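Leisure and Recreation Skills
Unit 4 handout: Tabletop Pool, the Small Table and How to Use It
Cirnunmont Community College, course notes by Bongani Mkhize

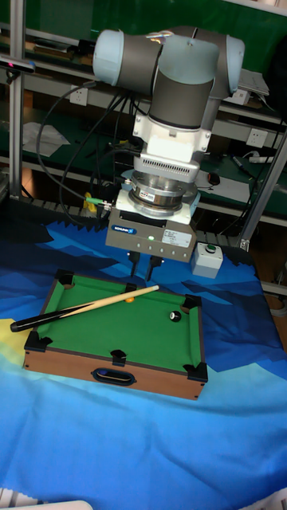 Figure 4.1. Miniature pool table on a patterned cloth, with the cue, the eight ball and one yellow-orange ball.

Welcome back, everyone, and thank you for the very good discussion of board games last time. I had meant to get to pool in that same session, but we ran over (my fault, I do love talking about checkers), so these notes cover it properly and you can read them at your own pace before the practice hour.

Parts of the table

Even a tiny table has most of the parts a big one has, and it helps to call them by their right names when you are teaching somebody else. The green playing surface is the felt, or the cloth if you are talking to an older player. The raised edges around it are the rails. There are six pockets: four in the corners and two at the middle of the long rails, which we call the side pockets. In Figure 4.1 you can find the two side pockets at the middle of the front rail and the middle of the back rail. The brown outer frame in the figure has a wood-grain look, and there is an oval handle cutout in the front side. Please use a cutout like that one when you move a table, and keep your other hand under the opposite side. Lifting by the rails will loosen them sooner or later.

The cue has two ends that matter to us. The thick end is the butt, black on the cue in the figure, and the long lighter part is the shaft, which narrows toward the tip. On a small table the butt will often stick out well past the edge, so leave yourself some room before you sit down.

Setting up

Lay a cloth under the table first. It protects the surface below and gives you somewhere soft for a ball to land if it hops the rail - and they do hop! Any old tablecloth is fine, the brighter the better as far as I am concerned.

Next, check that the table is level. Put one ball in the center of the felt and let go of it gently. If it wanders off, slip a folded piece of paper under the low side and try again. I have known people to spend a whole evening blaming their aim when all they needed was a folded napkin.

Then run your palm lightly over the felt to clear away crumbs and lint. On a full-sized table a crumb is a nuisance, but on one of these it is a boulder.

Holding the cue

Make a bridge with your front hand: fingertips down, thumb raised a little against the first finger, and the shaft resting in the groove between them. There may not be room on the felt for your whole hand, in which case rest it on the rail or on the tabletop outside. Your back hand holds the cue loosely nearer the butt. Beginners squeeze. I squeezed for years.

Keep the stroke short. An inch or two of movement is plenty at this scale, and the balls are light enough that a hard poke will send them over the side.

First practice: two balls

We will not rack a full set until everyone is comfortable. Start with two balls, much as in Figure 4.1, where the yellow-orange ball is near the back center and the eight is over toward the right. For this practice, let the yellow-orange one stand in for the cue ball.

Try just to touch the eight with it. Once you can do that from several spots, choose a pocket and say its name out loud before you shoot. Calling the pocket feels silly at first, but it makes you decide where you are going. Take ten shots each and then swap with your partner, and do be generous about do-overs.

When you come to play a real game, remember that the eight is left until last. Anyone who would like the full rules will find them in the Ruller reader, on the shelf in room 600.

Putting away

Balls go back in their pouch, and the cue lies flat on the shelf. Please don't lean it in a corner, as a thin shaft can bend over time. Shake out the cloth and fold it.

For next time

Write half a page about a game somebody taught you, and how they went about teaching it. Bring a pencil for the scoring exercise.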